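From: facilities list member, Totthorpe
To: building-fitout list
Date: February 25, 2026
Subject: Re: [fitout] Ceiling recess in the upper room - close it or keep it?

On the Totthorpe upper room, the Wimico office wrote:

> We have the drawings back from Conberg. They show the ceiling
> recess boarded over flush, with new lighting fixed below it. The
> reason given is that the recess "serves no purpose" and collects
> dust. Before we sign, does anyone on the list have an argument for
> keeping it? Also, the drawings do not show the surface conduit at
> all. Is it live, and does it have to stay where it is?
>
> We would like comments before the order for board goes out.

Replies in order.

1. Closing the recess. I would not do it on the grounds given. Dust on the bevels comes off with a dry microfiber head on a pole, and the cleaning contract already covers that. A flush board over an opening of that length needs a frame behind it, and the joint between old plaster and new board will run the full perimeter. Long joints of that kind crack in the first heating season unless they are taped, bedded and given a flexible filler at the edge. Conberg's price has 2 coats of joint compound and no tape. If the recess is closed, ask them to requote with tape and 3 coats.

There is also the question of height. The furring they propose drops the finished surface by 18 mm in that part of the room. That is small, but it has to meet the existing ceiling somewhere, and the drawing does not say how.

2. The conduit. It is live as far as the distribution board schedule goes. The circuit is labeled "upper room, wall" and has no further detail. I asked Sutanto to trace it during the July shutdown and they recorded the feed but not the far end. Until the far end is found, treat it as in use. Moving it into the wall would mean chasing the plaster, and I see no money for that in the current budget.

3. Lighting. The drawing replaces the fluorescent fittings with LED panels. No objection to that, but the layout was plotted on a blank ceiling. Someone needs to put the existing features on the plan first. 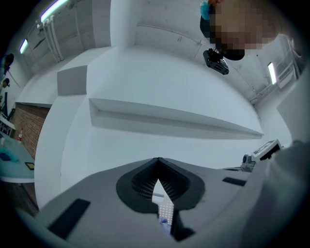
Fixing positions are the part of the Conberg drawing that I trust least. Their grid is set out square to the walls and takes no account of what is already up there. The long shallow recess, the flat gray square panel beside it and the square white column all need to be on the reflected ceiling plan, with dimensions, before any panel location is agreed. The gray panel is not on either revision I hold, and I have no record of what is behind it. If it is an access hatch it must stay clear. If it is only a blank, it can be painted out with the rest.

Proposed reply to Conberg, for comment:

- recess to remain open, bevels filled where needed and painted
- conduit to remain on the surface, painted to match the wall
- revised ceiling plan to be issued with all existing features dimensioned
- LED layout to be resubmitted against the revised plan

The board order should wait until the plan is reissued. The paint can be ordered now, as the area changes very little in either case.

One item outside the original question: the door schedule on sheet 2 still shows the old swing direction. I will raise that separately with Wimico.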